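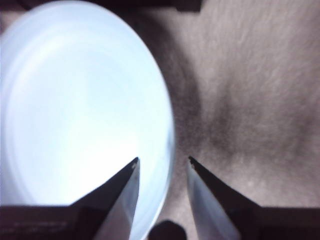
Wrist camera view: fingers open, left tip over the pale disk, right tip over the gray surface.

Recording Your First Batch of Pick-Up Examples

Welcome back! If you followed the last Brarkham page, your arm is bolted down, the wrist camera is talking to the computer, and you're itching to teach the thing something. Today we'll gather a small set of examples for picking up one flat, round object, and I'll go slowly, as this is the stage where I made a mess of my own first set and had to start over (twice, if you count the evening I recorded everything with the camera unplugged).

Before you record

Open Skorlow, start a new project and give it a plain name you'll still understand next month. Set the picture size to match whatever your training script expects. Then turn off automatic exposure. A pale, shiny object close to the lens can glow almost white, and with automatic exposure on, the rest of the picture gets darker or lighter every time the arm moves. I set mine by hand with the object in view and then leave it alone for the whole session.

Check that both fingertips show up in the wrist view when the gripper is open. You want to see the gap between them, plus a good piece of the object's rim. The rim is the part the arm has to find, and a smooth round thing with no markings doesn't offer much else to go by.

Recording one example

1. Put the object down and move the arm to its starting pose.
2. Press Record and wait one full second before touching the controls.
3. Bring the gripper over the edge, with one finger on each side of the rim. Take your time here, but don't stop dead and think it over, or the arm will learn to stop and think too!
4. Lower, close, lift, and hold still for a moment.
5. Press Stop and mark the example good or bad right away. You won't remember later, believe me.

Between examples, slide the object a little and give it a new spot. I do 12 from the left side, 12 from the right, and then mix things up until I have 98 in all. It sounds like a lot, but with a cup of coffee and some music it goes by quite pleasantly.

Keep some of the clumsy ones

If you come in crooked, back off and line up again, keep that recording. Those little corrections are worth having. What I do throw away is anything where I bumped the table or my sleeve wandered in front of the camera. In my last set that came to 17, and I recorded replacements the same afternoon.

Saving your work

Export to the Lumenta format and play back a handful at normal speed. Watch the finger positions along with the pictures. If the fingers close in the numbers before they close on the screen, your clocks are out of step, and you'll find the fix on the Codville settings page under Timing.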